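# About Zusstead

Small shop, one question: can a machine do the boring chores yet? Kitchen stuff, shelf stuff, packing bench stuff. Short answer, some of them. Slowly.

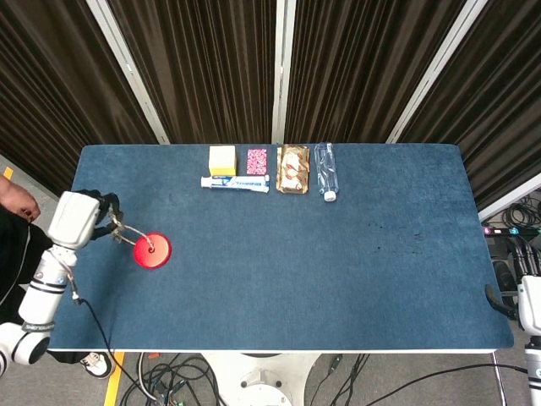

Medina wrote in to say we should quit tidying tables and call when something can fold a fitted sheet. Fair. We can't do the fitted sheet. Tried it in September, gave up after 7 days, will try again.

**What we do**

We test arms and grippers on ordinary jobs and write down how it went. Picking up a water bottle that's lying on its side. Toothpaste tube. Snack packets, the crinkly kind. A disc on a string, harder than it sounds, string goes wherever it wants. Then the same again with everything moved over a few inches, and that's where most of the trouble starts.

Customers are mostly two kinds. People with a shop floor who want to know if a station can be handed over. And people building home machines who want somebody outside the company to say so when it doesn't work. We say so.

**Where things stand**

Our view as of April 17, 2020:

- Boxes and other stiff things: good. Would trust it on a bench.
- Bottles: OK if the cap is on tight.
- Soft packets: depends on the packet. Grip to hard and you have crumbs.
- String, cords, laundry: not ready. Can be done once for a video. Not all afternoon.
- Dishes: ask us later.

The last full round was 900 tries on one mixed set of household items. 232 of them needed a person to step in. For a shop floor that's way too many. For a home, depends how patient you are and how much you like the rug.

**How we got going**

Started as a side job at Plistari, checking packing stations. Kept getting asked about homes. Split off, took the space in Vunstead, kept the name short enough for the door. There are 4 of us. Everyone runs tests, everyone sweeps up (by hand, yes, with a broom).

No outside money from anyone who makes arms. We pay for our own or the customer sends theirs and takes it back after.

**What we won't do**

Won't script a demo. Won't cut the misses out of a report. Won't tell you your line can run with the lights off when it can't hold a bag of chips. If you only want the good takes we're the wrong people, and we'll tell you on the first call so you dont waste a trip.

**Sending us a chore**

Write it like you'd explain it to a new hire. What's on the table, where it goes, what counts as done. Send the real items if you can, including the beat up ones. New clean samples always score better and then you get a nasty surprise.

Visits by appointment, Vunstead only. Side door, the front one sticks.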